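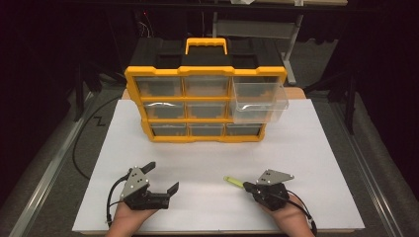 黑黄两色收纳盒,九个透明抽屉,上排右侧抽屉已拉出

Drellitz Hodska 三联冲撞训练架

2021年3月5日
文:Firdevs Sarıgül

打印本页 | 用电子邮件发送

产品概述

Hodska 是 Drellitz 为美式橄榄球锋线及线卫训练设计的地面滑行式冲撞架,适用于天然草和填充型人造草场地。标准配置为 3 个并列的冲撞位,每个冲撞位由独立的弹簧臂和可拆卸护垫构成,共用一副底架和两根滑橇。整机宽 432 厘米,不含配重时质量 212 千克。

本型号面向高中校队、大学队和成年业余俱乐部。少年队不应使用本型号,应选用同系列的单联轻型架,其弹簧和护垫高度均不同,零件不能互换。

本页内容适用于目前在售的第二版。第一版的滑橇为焊接固定式,护垫用绑带固定,与第二版的护垫背板不通用。辨认方法见“铭牌与版本”一节。

结构

底架为矩形管焊接件,分为左、中、右三段,用法兰和螺栓连接。焊接完成后整体热浸镀锌,再喷涂深灰色粉末涂层。法兰接合面不喷涂,只保留镀锌层,安装时不得在接合面之间加垫片或涂抹填缝材料。

弹簧臂采用外径 53 毫米的无缝圆管,下端以销轴与底架铰接,上端与护垫背板连接。销轴处装有可更换的聚合物衬套,不需注油。弹簧为压缩弹簧,套在导杆上,导杆末端有橡胶限位块。护垫受到冲击时,弹簧臂向后摆动并略微上抬,回程由弹簧和限位块共同缓冲。

每个冲撞位的弹簧预紧力单独调节。调节螺母位于导杆后端,外侧有锁紧螺母。出厂时三个冲撞位均设在中间刻度。锋线练习一般使用较高的预紧力,线卫的手部撞击和脱离练习使用较低的预紧力。三个冲撞位可以设成不同的值,但在三人同时推行的练习中,差别过大会使底架偏转,滑橇走不成直线。

滑橇前后两端上翘,底部为可更换的耐磨条。耐磨条用沉头螺钉固定,螺钉头低于磨耗面。磨至螺钉头外露时须立即更换,否则螺钉头会划破人造草的背衬。

护垫

护垫芯材由两层闭孔泡沫复合而成,外层较软,内层较硬。外套为涂层织物,缝线位于背面,正面和两侧没有接缝。外套可以拆下清洗,拉链设在下缘,由翻边遮盖。

护垫外形分为两种:

直面型:正面平直,上下等宽,用于锋线的双手推挡。
人形:上部略窄,两侧带有可供环抱的凸起,用于擒抱姿势练习。

两种护垫共用同一背板,以四个快拆锁扣固定。更换时先松开下方两个锁扣,护垫略向上提,再松开上方两个。装回时顺序相反,并确认四个锁扣的红色标记均已没入扣座。标记外露时不得使用。

护垫高度有三档。调节高度时须由两人操作,一人托住护垫,一人拔出定位销。定位销带有拉绳,拉绳断裂后应补装,不宜以普通螺栓代替定位销。

技术参数

型号:Hodska 三联,第二版
冲撞位数量:3
整机宽度:432 厘米
整机质量(不含配重):212 千克
弹簧臂管外径:53 毫米
底架表面处理:热浸镀锌加粉末喷涂
护垫高度:三档
护垫外形:直面型或人形,订货时指定
滑橇耐磨条:可更换
适用场地:天然草、填充型人造草
不适用场地:室内木地板、塑胶跑道、无填充人造草、混凝土

上述质量为装配直面型护垫时的数值。人形护垫略重,差别不影响配重的选择。

供货范围

底架左、中、右三段
滑橇及耐磨条
弹簧臂总成
护垫及外套
法兰螺栓、螺母和垫圈
定位销(含备用件一枚)
调节扳手
装配说明书和检查记录表

配重片、教练站板、运输轮和防雨罩不在标准供货范围内,需另行订购。

装配

装配应在平整的硬地面上进行,完成后再移至场地。底架三段按钢印字母排列,字母朝后。先用手将全部法兰螺栓旋入,检查两根滑橇是否平行,然后由中段向两侧依次拧紧。拧紧力矩见说明书附表,不同位置的数值不同。

弹簧臂在出厂时已与弹簧和导杆组装完毕,装配时只需安装下端销轴。销轴由左向右穿入,开口销弯折后两脚应贴紧销轴表面。弹簧处于预紧状态,装配过程中不得松开导杆后端的锁紧螺母。

护垫最后安装。安装前检查背板上的四个扣座有无泥沙。首次装配完成后,应由一名成年人在每个冲撞位缓慢推压数次,听有无金属碰撞声。如有碰撞声,通常是限位块未装到位或者弹簧臂装反。

首次使用三次训练后,须复紧全部法兰螺栓。镀锌层在接合面上会有少量沉降,这一步不能省略。

配重与滑行阻力

滑行阻力取决于总质量、草种、草高、填充物厚度和场地湿度。同一台冲撞架在湿草上与在干燥人造草上的阻力差别明显,教练应在每次训练前试推,再决定配重。

配重片放在底架后部的立柱上,左右数量必须相同,并用卡环锁住。教练也可以站在选配的站板上,站板装在中段,带有扶手。站板上只允许站一人。推行过程中不得上下站板。不得以沙袋、轮胎或者球员代替配重片;未固定的重物会在冲撞时移位。

只有一名球员练习时,应使用中间的冲撞位。两名球员练习时使用左右两侧,中间空出。从单侧推行会使底架旋转,另一侧的滑橇可能扫到旁边的人员。

场地测试

第二版定型前,经销商 Gatach 在 Çetinkaya 训练场安排了使用测试,由该场设备负责人 Berkay Kozan 记录。测试在人造草和天然草两块场地上交替进行,共记录训练课 53 次。

记录中提出的修改有两项。一是第一版试制件的耐磨条前端在急停后出现翘边,现已将最前一颗螺钉的位置前移。二是锁扣扣座容易积存橡胶颗粒,现在扣座下方开有排料孔。另有一项建议未被采纳:Kozan 希望将调节螺母改为手柄式,以便在两组练习之间快速改变预紧力。Drellitz 的答复是手柄向后突出,与站在后方的教练距离过近。

测试期间没有更换弹簧。更换过一套耐磨条和两件护垫外套,外套的破损位于背面缝线处,由锁扣边缘磨擦造成,量产件的锁扣边缘已倒圆。

日常检查

每次使用前:
检查四个锁扣的红色标记。
检查定位销是否完全插入。
检查外套有无裂口、内芯有无外露。
检查滑橇底面有无石块或其他硬物。

每月:
检查法兰螺栓和配重卡环。
检查弹簧有无裂纹、永久变形或严重锈蚀。
测量衬套间隙,方法见说明书。
检查耐磨条的剩余厚度。

弹簧必须成对更换同一冲撞位的两根,不得新旧混用。拆卸弹簧需要专用压缩工具,应交由 Gatach 或具备该工具的维修点处理。

检查结果填入随机附带的记录表。申请保修时须提供记录表复印件。

清洁与存放

护垫外套用温水和中性洗涤剂清洗,阴干后装回。不得机洗,不得使用含氯漂白剂。内芯不可浸水;受潮后应从外套中取出,竖放在通风处。

底架可用低压水冲洗。不要用高压水枪直接冲洗销轴和导杆,砂粒会被压入衬套。

可以露天存放,但应加装防雨罩,并将护垫拆下带回室内。长期存放时将弹簧预紧力调至最低刻度,底架垫高,使耐磨条不与草面接触。在人造草上长时间停放会压倒草纤维。

搬运

短距离移动可以使用选配的运输轮。运输轮装在底架后部,抬起前端后由四人推行。没有运输轮时,应先取下全部配重和护垫,由六人抬运,抬握位置以黄色标签标出。不得抓握弹簧臂或护垫背板。

用车辆拖行只允许在草地上进行,使用前部两个拖环,步行速度,机上不得有人。不得拖过路缘或排水沟盖板。

铭牌与版本

铭牌铆接在底架中段后侧。第二版的序列号以字母 H 开头,后接数字;第一版只有数字。铭牌缺失时,可以查看滑橇与底架的连接方式:第二版为螺栓连接,第一版为焊接。

选配件与备件

配重片
教练站板(含扶手)
运输轮组件
防雨罩
直面型护垫及外套
人形护垫及外套
滑橇耐磨条,整套
弹簧,成对
聚合物衬套
锁扣总成
定位销及拉绳

外套有深蓝、黑、红三色。印制队名或号码需提供矢量文件,印制位置限于正面上半部。印制件不退换。

第一版用户可以购买转换背板,安装后能够使用第二版护垫。转换背板会使护垫前移,使用前应重新核对限位块位置。

保修

底架焊缝保修五年,弹簧和弹簧臂两年,护垫内芯一年。外套、耐磨条、衬套和拉绳属于消耗件,不在保修范围内。下列情况不予保修:在不适用场地上使用,使用非原厂弹簧,自行焊接或钻孔,拖行造成的变形。

订货

Hodska 按订单生产,四月起恢复接受人形护垫配置的订单,直面型不受影响。订货时请注明护垫外形、外套颜色、是否需要站板和运输轮,以及交货地点能否停靠带尾板的货车。底架三段分别包装,卸货需要叉车或四名人员。

到货后请在签收前核对包装数量,并检查弹簧臂包装有无破损。运输损坏应在签收单上注明,并附照片发送至 Gatach 订货部。

打印本页 | 用电子邮件发送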